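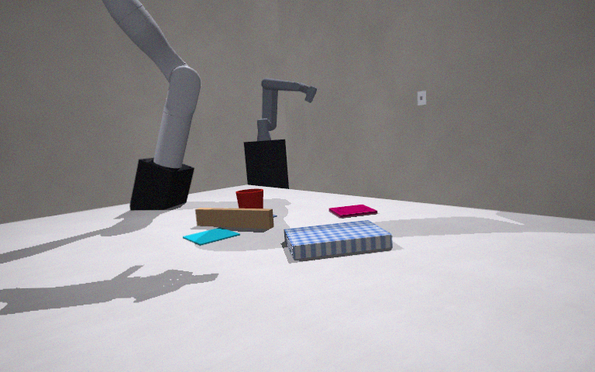
Slide 1. Two arms behind a white table, computer render.

Evening, Clotstead. Wait for the tea urn to stop.

Title of the talk is "Why your meeting ran over". Say it slowly and look at whoever came in last.

Open with the February meeting at Danden. Booked for 20 minutes, one item on the agenda (the car park). Went on for so long that the lights, which work on a timer, went out twice. No decision on the car park. Pause for laugh. If no laugh, carry on as if it was a sad story, because it was.

Slide 2. The diary. I kept a note of every meeting I sat through at Kwiatkowski until the notebook was full: 1089 entries. My wife's view of this hobby is not for the slide. Most of the overruns began in the first 7 minutes, while we waited for people who had told us they weren't coming.

Slide 3. The round of updates. With 16 people at the table, "just a quick word from everyone" is a threat. Do the Trurkitz voice here, but only if nobody from Trurkitz is in. Check the sign-in sheet first this time.

Things that helped a bit:
Put the hard item first, when people still want to look clever.
End at ten to the hour. They will drift to the hour anyway.
Let people leave once their bit is done. They go surprisingly fast.
Take the biscuits out. (Unpopular. Expect a question.)

Slide 4. Any other business. Read out the real one about the fridge, all of it, in a flat voice. Don't explain the yoghurt.

Questions. If someone says "more of a comment, really", nod and start putting the lid on the water jug.

Must finish by nine. Set the alarm on the phone and put it where they can hear it.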